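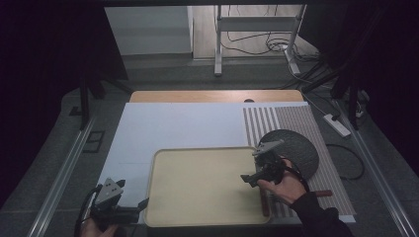 Figure 4.1 Table work with two hand-held grippers. The tray, the striped mat, the dark disc and the stick all share the white work surface.

Chapter 4
House Rules for the Work Table

I learned to write rules for a work table by writing bad ones. My first sheet, back when I was setting up stations at Cendeo, ran to 22 items, and I was very proud of it (I even had it laminated!). Then Sowmya Unnithan came over from the Bellulham site, read it standing up, and asked me which of the 22 a person could check with both hands full. I found four. She handed me a pen and went to get coffee.

So this chapter is about those kinds of rules, the ones you can follow while you're holding a gripper in each hand. We'll get to the formal standards in Chapter 6, and they matter a lot, but a standard usually tells you what has to be safe and leaves you to work out what that means at your own table with your own cords.

Look at Figure 4.1 again with that in mind. Each gripper has a cable, and the one on the right loops down and around the wrist. Where should a cable go? Your sheet needs an answer, and "keep cables tidy" isn't one. I like something closer to "with your arm stretched to the far edge of the table, the cable still has slack." You can test that in a couple of seconds, and two people testing it will agree.

Then there's the floor. A power strip sits beside the table, and more cables run along the floor in back, by the white stand. Most of us write beautiful rules for the tabletop and forget the floor completely, me included. At the Jerura station I ended up with a separate floor check, done before anybody picks up a gripper, and I'd do it that way again.

One more thing before we start. Every rule in this chapter has an owner and a review date written next to it. We used to review ours each January, and I'd say that's the bare minimum if your setup changes as often as ours did.

What you'll do in this chapter

Write a table sheet of no more than 15 rules
Sort your rules into tabletop, cable and floor checks
Rewrite six vague rules from the old Mishra handbook so they can be tested
Try your sheet out on someone who has never used your station

4.1 What Makes a Rule Checkable

Let's start with the word "clear," as in "keep the area clear." I've seen it on nearly every sheet I've ever been handed, and I still couldn't tell you how far from the table the area goes.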